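Jar & Lid Challenge Kit — classroom and club set
Nernomness Learning / Robotics / Challenge kits

In stock. Ships Tuesday if you order before noon.

Quick version: a box of jars, a stack of task cards, a scoring pad and a coach guide. Your team brings the arm. Made for clubs running the lid event at the Borngate student meet, also fine for a regular class that just wants a decent unit on gripping.

Why jars. Cheap, everybody knows how they work, and surprisingly mean to a two-finger gripper. Round rim, slick sides, a lid that wants to spin along with the body. Blocks get boring by week two. Jars don't.

What's in the box
Clear jars, mixed sizes, with lids (plastic and metal, colors vary by batch)
75 task cards, sorted easy to hard
Scoring pad, tear-off sheets
Coach guide, spiral bound
Spare lids, because lids roll under things

Not included: arm, gripper, table, stop button. Please have a stop button.

How a session goes
Teams of two or three. One student at the keyboard, one at the table, third one keeps score if you have a third. Draw a card, set up the jars, run it. Swap seats every card or the same kid codes all semester. Early cards allow a helping hand on the jar body while the gripper works the lid. Costs the team points but it gets beginners moving. Later cards, hands off completely.
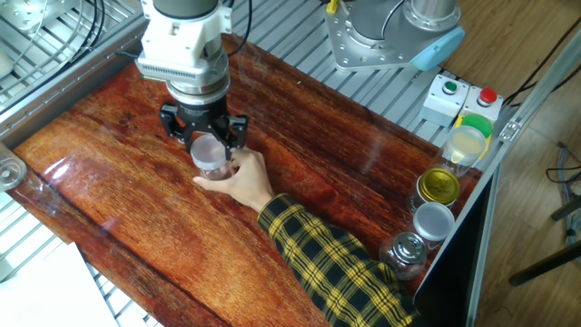
Steadying by hand is worth practicing, by the way. Kids grab too hard or too high up and then the fingers have no room. Guide has a page on it. Low grip, sleeve out of the way, second student ready at the stop. Set your speed limit before anyone reaches in, and follow whatever the arm's own manual says about people close to it. If your setup isn't rated for sharing space, skip the assisted cards. There's plenty left.

Card levels
Level 1 — touch the lid, back off, don't knock anything over
Level 2 — lift a loose lid and put it down flat
Level 3 — place a lid on an open jar
Level 4 — turn it closed, partner holding
Level 5 — same thing, no partner
Level 6 — mixed jars in a row, team picks the order and has to explain why

Level 2 is where most clubs lose an afternoon. A flat lid on a shiny table is hard to pick up! Fingers come in too high and miss, or too low and scrape. We put 7 extra cards in there after teachers asked. Tip: teach the height on one lid first, write it down, then try the others. Don't eyeball it every time. 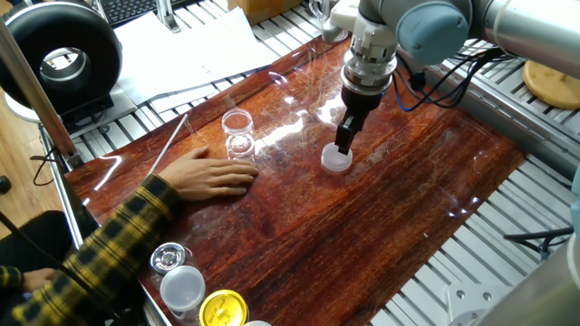 Brurna, club coach review: we got stuck on the loose lid cards for two full meetings and I was ready to skip ahead. Glad we didnt. Once they had the finger height figured out, level 3 went by fast. Wish the scoring pad was thicker, we burned through it. Four stars.

Fair point on the pad. Refills are now sold seperately, 500 sheets, see the Dierckx Supply listing under accessories.

Will it work with our arm?
Probably. Cards are written in plain steps, no code, so it doesn't matter what software you run. You need a two-finger gripper that opens wider than your smallest jar. Measure before ordering — we get returns over this.

Do the jars come filled?
No, empty. Some clubs put rice or sand in for the weight cards. Dry stuff only please, keep liquids away from the arm.

Can I use my own jars?
Sure. Kitchen jars are fine for practice. For the Borngate meet use the ones in the kit, everybody gets the same set there.

Ages
Middle school with an adult at the table, high school and up with normal lab supervision.

Care
Wash lids by hand. Dishwasher warps the plastic ones and then nothing threads right. Toss any chipped glass.

Returns
Unopened kits, full refund. Opened kits, store credit if the cards are all there. Missing lids are ok, we know how it goes.

Add to cart / Save to list / Ask for a school quote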